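Citizenship & Politics > Course texts > Protest and the public

Reading time: 8 min

Chapter 2
Walking out: young people and protest

Before you start

You need Chapter 1 for this, mainly the part on who decides what (council, parliament, courts). If you skipped it, go back and read at least the table. The words "assembly", "petition" and "boycott" are used below without much explaining.

By the end of the chapter you should be able to say what a walkout is and how it differs from a strike. You should also be able to put two sides of an argument fairly, including the side you don't like. That second one is harder. Most of the marks are there too.

The Plevby walkout

On 12/04/2024, at ten past eleven in the morning, 80 pupils at Plevby High School got up from their lessons and went out to the front gate. No bell. Someone in year ten had passed the time round on slips of paper, since phones are kept in lockers at Plevby, and it worked. They sat down on the pavement and the grass bank beside it and stayed until lunch.

What they wanted: the evening bus back. The county had cut the last bus from Plevby out to the villages, which meant that anyone staying for a club, a match or extra maths had to be fetched by car or not stay. For a lot of families that was the end of it. Both parents on shifts, one car, no car.

The pupils had already tried the ordinary route. A petition went in first and got 1000 signatures, which is a lot for a town that size. The county sent a letter back. It thanked them for their interest and said the matter would be looked at in August, when the schools would be shut and the contract would already of been signed. Pupils read that as a no.

So, the gate.

Uchenna Nwankwo was sixteen and one of the organisers. Afterwards she wrote a short piece for the school paper, and part of it is reprinted here:

"We did not want to miss chemistry. I like chemistry. But we had asked nicely and filled in the form and collected the names, and the answer was a letter. We thought if we were somewhere people had to drive past us, they would at least have to ask what it was for."

The head teacher, Pascual Lucero, took a different line. His letter went home to parents the same afternoon:

"I share the pupils' worry about the bus and have said so to the county more than once. I can't agree that leaving lessons without permission is the way to put it right. Staff are responsible for every child in this building. On Friday's register or any other, a missing child is a missing child until we know better."

Read both again before going on. Notice that they agree about the bus. They disagree about the method. Students mix these up all the time in essays and end up arguing about buses for a page and a half.

Words to know

Walkout — leaving a place of work or study together, as a protest, usually for a short time.

Strike — refusing to work until a demand is met. Workers have a contract and a wage to give up. Pupils don't have either, so "school strike" is a borrowed phrase. Use it if you like but know that it is borrowed.

Sit-in — staying put in a place, often one you have been asked to leave.

Petition — a written request with names under it.

Civil disobedience — breaking a rule or law openly, because you think it is wrong or because you want to draw attention to something that is. The "openly" matters. Sneaking off for chips is not civil disobedience.

Was Plevby a walkout or a sit-in? Bit of both. They walked out, then they sat. Most real protests don't fit in one box and examiners know that. Say which parts fit which word.

Who gets a say?

Under eighteens can't vote in a general election in the UK. They can sign things, write to people, join a party (most of them have a youth section), speak at meetings where the public is let in, and gather peacefully. So there is a gap. Decisions get made about schools and buses and parks, and the people who use them most have no vote on it.

Some people say protest fills the gap. If you can't vote you need another way to be heard, and an old one is to stand where you'll be seen.

Others say the gap is there for a reason. Parents vote, parents can speak for their children, and a young person can wait two years or five and then vote like anybody else. On this view a walkout puts pressure on the wrong people anyway — the school didn't cut the bus.

Then there is a third group who think the pupils are right to speak up but worry about who is really doing the talking. Were they pushed into it by friends? By an adult with his own quarrel? Aiguo Tang, who sat on the county transport panel, raised this one at the public meeting in Plevby hall. A pupil in the second row asked him if he had ever been pushed into anything by his party. The minutes record laughter, and no answer.

What happened next

Not much, to begin with. Pupils who had walked out were given a detention, all of them the same, and most parents let it stand. Rawiri Harawira, whose daughter was one of them, wrote to the local paper to say he thought the detention fair and the walkout fair as well. Keep hold of that letter. It shows a person can back a protest and still accept that there's a price for it, and a good many protesters in the past have said just that.

The panel met early. It kept the bus on two evenings a week, for a trial. The county said the decision had been made on passenger numbers. The pupils said it was the walkout. There is no way of proving either from the papers we have, so be careful with "because of" in your answers. "After" is safer. "Led to" needs evidence.

Source work

Use the letter home, the school paper piece and the county's reply (all printed in full at the back of the book).

1. Who wrote each one, and who was it meant for? A head teacher writing to parents chooses words differently from a head teacher writing to the county.

2. Underline one fact and one opinion in each. If you can't find an opinion in the county's reply, look at "thanked them for their interest".

3. What is missing? None of the three tells you what the bus cost to run. Write down two other things you'd want to know befor making up your mind.

Try it as a group

Half the class takes the pupils' side, half takes the school's. Ten minutes to prepare, then swap sides. Yes, swap. Amarachi Onuoha, who taught this unit for years and tried out the first draft of it, makes her classes swap a second time if the first go was lazy.

Run it over a lunch hour if the lesson is too short. Notes only, no scripts. One speaker at a time, and whoever is chairing keeps the clock and stays out of the argument.

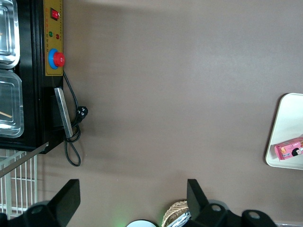
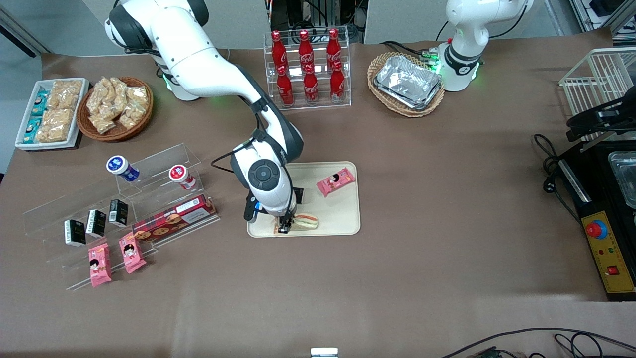
2.1 The right to gather

Start with the law, as it's the bit people get wrong. You don't need permission to hold an opinion in a public place. You may well have to tell the police beforehand if you plan to march, as a march moves and a road may have to be closed for it. A group standing still is treated differently, and different again on private land. A school's grounds are not the public pavement. At Plevby the line between the two ran along the foot of the gate, and the pupils had checked.

Copy the sketch map on the next page and mark on it where each rule would apply.

Contact the editors | © Brilon Schools Texts | Back to top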